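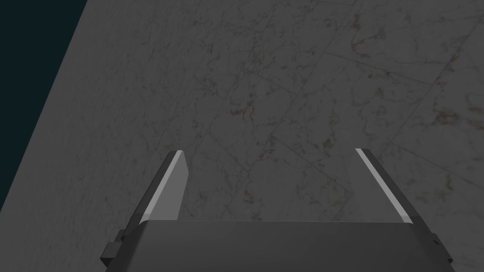 Veronika Pintér objects to the last entry on the grounds that it blames the driver's left foot for a long pedal without any measurement to support it, and asks that the brake work be opened again from the beginning. The objection is accepted. The earlier conclusion is withdrawn and should not be copied into the car's history sheet.

Workshop notebook, Clitus single-seater, front brakes
Wednesday, begun at first light, closed after the evening meal

Purpose of the day's work

To find out why the brake pedal travels too far on the first application after the fast section at Makilau, and why it is sound again on the second. The fault was reported on both days of the September meeting. It was not present at the spring test at Fekete, where the car ran the same pads and the same fluid. The driver's note is brief and is copied as written: "First press long, pump once, fine. Worst after the kerbs. Not there on the straight if I have not used the kerbs."

The last sentence of that note was overlooked when the previous entry was written. It should have been given more weight than anything else on the page.

State of the car on arrival

The car came off the trailer as it finished at Makilau, apart from the wheels, which had been changed for the transport set. Weight on the flat scales, with no driver and with the fuel left in the tank, was 526 kg. The engine, the 1789 cc unit on loan from Hernasora, was not touched and does not form part of this entry. Its own sheet is kept in the blue folder.

Front discs are 295 mm in diameter, on separate bells. The calipers are those fitted over the winter. Both are sealed and tagged in the usual way, and the tags were intact.

Bleeding and leaks

The system was examined for leaks before anything was undone. None was found at the unions, at the master cylinders or along the flexible hoses. A pressure gauge was fitted at the left front and the pedal held down by the adjustable strut. The reading had not moved when the strut was taken off after the tea break. The same was done on the right with the same result.

Fluid drawn from each caliper was clear and of the normal colour. No air came out on the left. A small bubble came out on the right, which the first hand on the bleed nipple believed to have been let in by the tube. The bleed was repeated with a tighter tube and no further air was seen. On this evidence air in the system is not the cause, although the right side will be bled again before the car next runs.

Pedal travel with the car standing still was normal and repeated well. This agrees with the driver, who has never complained of the pedal in the pit lane.

Moving the discs

With the front wheels off, a dial gauge was set against the face of each disc near its outer edge, and the disc turned slowly by hand. Run-out on the left was well inside our limit. Run-out on the right was inside the limit also, but the needle did not return to its starting point at the end of a full turn. It was set up again, with the same outcome. The stand was suspected and changed for the heavier one. The needle still did not return.

The hub was then rocked by hand, top and bottom. Movement could be seen on the gauge and, with some attention, felt in the fingers. The left hub was rocked for comparison and was firm.

A loose right front wheel bearing would let the disc lean under side load and push the pads back into the caliper. The first press of the pedal would then be spent bringing the pads forward again, and the second would feel normal. It would be at its worst after kerbs. All of this fits the driver's note, and the foot is not required to explain any of it. 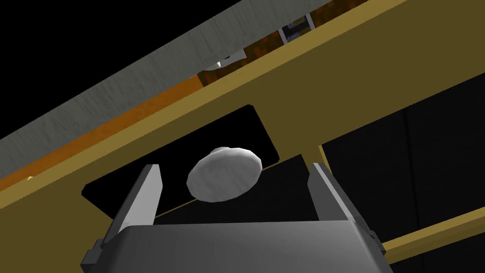

The right upright was taken off and carried to the bench. The hub nut was found at less than the figure on the build sheet. The locking tab had been bent over correctly, so the nut has probably not turned since it was fitted. Two explanations are open. Either the nut was set low when the upright was last assembled, or the bearing has settled in its seat and taken the preload with it.

The build sheet for that upright carries a tick beside the torque figure but no initials. The same column on the left upright is initialled. All staff are reminded that a tick without initials is to be treated as an empty box, and that the upright should not have left the bench in that condition. The sheet has been marked accordingly and will not be replaced with a clean copy.

The bearing was pressed out and washed. The outer race has a dull band on one side, which may be the start of wear or may be staining from old grease. Opinions in the workshop were divided. It will not be refitted in either case. The seat in the upright was measured across several directions and is round to within what our bore gauge can show. There is no sign of the outer race having spun.

New bearing

One bearing of the correct type was in the stores, in sealed wrapping. It was fitted with the upright warmed in the oven and went home without force. The nut was set to the figure on the sheet, the hub turned by hand, the nut checked again and the tab bent over. Both checks were witnessed and initialled. A second bearing is on order so that the left side can be done at the same age, and the left side will not be left to the end of the season simply because it feels firm today.

After assembly the gauge was set up again on the right disc. The needle returned to its starting point on every turn. Rocking the hub by hand gave no movement that could be felt.

A rough trial of the explanation

Before the pads went back in for good, the old bearing was considered for one further test, with the hub side-loaded by a strap and the piston position recorded before and after. Veronika Pintér was in favour. It was decided against, as the bearing had already been washed and any result would have been open to argument. In future the strap test is to be done before the upright is dismantled. A line to that effect has been added to the inspection card.

The calipers were cleaned externally and the pistons exercised. All moved freely. The pads from Makilau were even across their faces on the left. On the right the inner pad was slightly thinner at the trailing end – not enough to have been noticed at the meeting, and within the range we would normally pass. It was bagged with the old bearing and labelled.

Matters not settled

The reason the fault did not appear at Fekete. The kerbs there are lower and the driver uses fewer of them, but the distance covered since may be enough on its own to account for the change. The running log should be read for this before anyone offers an opinion.

The missing initials. The rota for the week in question is in the office and will be consulted.

Whether light springs behind the pistons should be fitted as a precaution. The previous entry recommended them. They would have hidden the present fault until it became a more serious one, and the recommendation is suspended until the car has run with both new bearings.

Actions

Bleed the right front again on the morning of the next run.

Fit the left bearing on arrival, following the same order of work, with initials at each stage.

Ask the driver for one lap using all the kerbs and one lap using none, with a remark on the first press of the pedal after each. The remarks are to be taken down before the driver is shown this entry.

Return the heavy gauge stand to the machine room. It is signed out in the name of the brake bench until Wednesday evening only.

Old bearing, right inner pad and the unsigned build sheet are in the drawer marked Clitus, front right.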